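Bench notes from the Irnow lab – November

Quick one this month, everybody is buried. Main news is the cup sorting work, which finally has a number we're willing to print.

Short version for those who missed the last issue. Two arms, one policy, clear cups onto the tray, colored ones left off. Old method learned from full demonstrations start to finish. New method (Kendra Petrenko's, she calls it Holavier) cuts each demo at the grasp and relabels both halves, so one clumsy pick doesn't spoil a perfectly good place. Same 700 demos, no extra collection. That was the whole point.
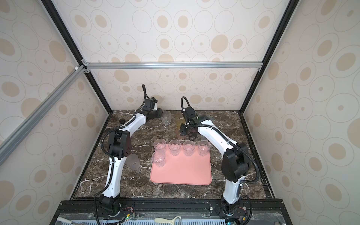
Clear plastic is still the worst of it. Depth sensing goes right through the wall of a cup and comes back with whatever is behind, so we dropped depth entirely and train on color only. Kruger, our old baseline, falls apart without depth. Holavier loses a little but keeps going – 54 percent fewer failed grasps than Kruger on the held-out layouts. Placement is nearly the same for both, wich surprised Kendra more than anyone.

Wrist views matter more than we expected. Take them out and the policy gets timid around anything tipped over. Cups on their sides, a blue one leaning into a teal one, a yellow one tucked behind. The fixed view alone can't tell where one wall stops and the next begins. Full ablation table goes in the writeup.

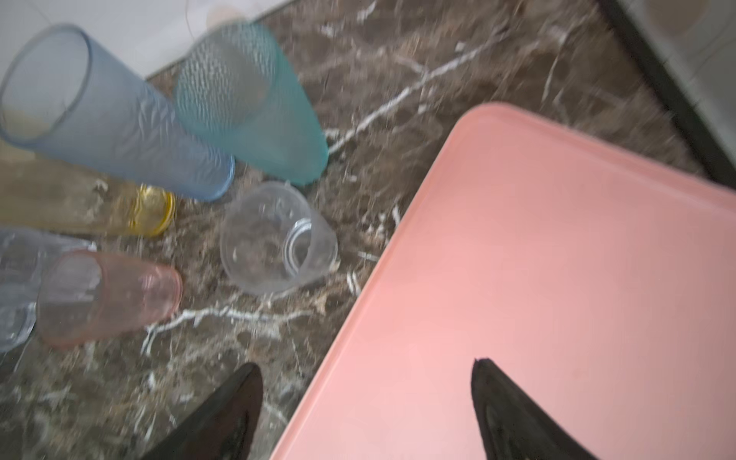 Irnow, November

Training cost, because people keep asking. 4,000 steps on the small machine, then a short finetune. Overnight job. The relabeling script runs in 2 minutes and needs no hand checking, though we did check the first batch anyway and found a bug in the left/right arm flag. Fixed now. If you pulled the code before that, pull again. 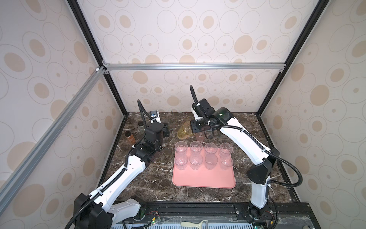 Next up is Brendico, the handoff version, where the arms have to agree on who takes what. Right now each one mostly minds its own side. Scoring is the sticking point. Two rows of four clear cups on the pink tray is easy to mark as a good layout, but a yellow cup held tipped over a pinkish one could be scored any number of ways and we dont have a rule yet. Suggestions to Kendra please – before the writeup locks. Code is in the usual place.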